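Jeltia - README

Hello, and thanks for looking. Jeltia is a small set of Python tools for turning hand-held gripper recordings into something you can train a picking policy on. I wrote it because I was sick of having nine half-working scripts in nine folders, and then Gediminas Dzene joined in and made me write tests (he was right, I grumbled for weeks).

Last edited 14 August 2021. If the code and this page disagree, believe the code.

What's in the box

jeltia-sync lines up the video with the jaw opening signal. It looks for the two quick squeezes at the start of each take and works out the offset from those. If you forget the squeezes you can pass --offset by hand, but you'll be nudging it for a while.

jeltia-cut chops a long take into single attempts. It goes by jaw opening and camera speed, with a bit of smoothing. The defaults suit slow, careful hands. Gediminas moves like he's late for a train, so his config sets min_gap a lot lower - have a look at configs/fast_hands.yaml.

jeltia-look is the viewer. Arrow keys step through frames, space marks an attempt as bad, and u undoes the last mark. There is no second undo yet, sorry!

jeltia-pack writes everything out as one folder per attempt, with poses, jaw width and images side by side. Kubiak reads that layout directly, so if you use Kubiak for training you can skip the rest of this paragraph. If you use Fitach you need the extra --flat switch, and the poses come out in metres either way.

The sample set

There's a sample set called Rarnari that goes with the code. It has 142 takes, cut into 2,704 attempts, all of tabletop household waste: wrappers, boxes, bags, tissues and so on. I held 79 of the takes back from the May release while I fixed the sync on them, and they're in now. The splits are in splits.json and they go by take, so bits of one table never end up in both train and test. Please keep it that way if you make your own.

Labels are coarse. Each attempt gets one word for the thing being picked and a flag for good or bad. I did try finer labels for packaging and gave up, as I couldn't agree with myself from one evening to the next.

Getting started

Python 3.8, then pip install -r requirements.txt, then run make sample. It fetches 13 takes so you can try the whole chain without filling your disk. The viewer wants a proper display, so it won't run over plain ssh.

Known trouble

Shiny film and clear plastic upset the tracking, and poses can jump by a few centimetres for a frame or two. jeltia-cut drops the worst jumps if you set --max_jump, though on a bright table I'd check the results in the viewer as well.
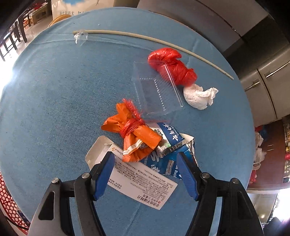 Can I use Jeltia with a gripper that doesn't report its jaw opening?

You can, with a bit more work: stick a printed marker on each jaw, run jeltia-sync with --width_from markers, and it will estimate the opening from the video. Expect some noise when a marker is hidden, and turn the smoothing up in jeltia-cut to make up for it.

Changes since the last release

Sync no longer falls over on takes with a silent first second. The viewer remembers your window size. The pack step checks free space before it starts, after I lost an afternoon to a full disk. Quaternion order is now w first everywhere - if you have old packed folders, run tools/fix_quat.py on them once. Running it twice will scramble them again, and I still need to put a guard in for that.

Bug reports are welcome, ideally with the config file and the take number.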